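Momside Community Kitchen Refurbishment
Interim report to the Junelo Fund
2026-09-17

Reporting period and scope

This report covers the second stage of the refurbishment, which began in June. The award of $2000 was made toward surface repairs, repainting and storage in the main preparation room. Work on the adjoining pantry is paid for separately and is not included in these figures.

Progress to date

The walls of the preparation room have been washed down, filled and given two coats of washable paint. The contractor, Mirzaei, completed the filling in 3 visits. The old shelf brackets were removed at the same time, and the fixing holes were made good before painting.

Sorting of the kitchen's equipment is under way. Items are being checked against the inventory drawn up at the time of the application, and 23 entries have been confirmed so far. Duplicate and damaged pieces are listed separately for the Fund's approval before disposal, in line with condition 2 of the award letter.

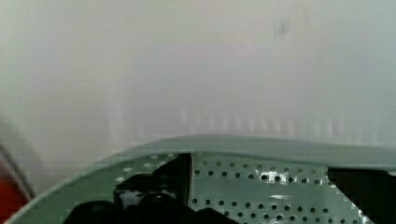 Shelving has been ordered from Grornatlow in the dimensions agreed at the start of the project. Delivery was put back once by the supplier, and the revised date falls within the current award period. Until the shelving is fitted, smaller utensils are being kept in labeled boxes in the pantry.

Expenditure

Spending remains within the award. The paint and filling work have been invoiced and paid in full. The balance is committed to the shelving and its installation, and no transfer between budget lines is requested.

Next steps

The remaining inventory entries will be checked before the shelving is installed. A final statement of accounts, with copies of all invoices, will be submitted with the closing report.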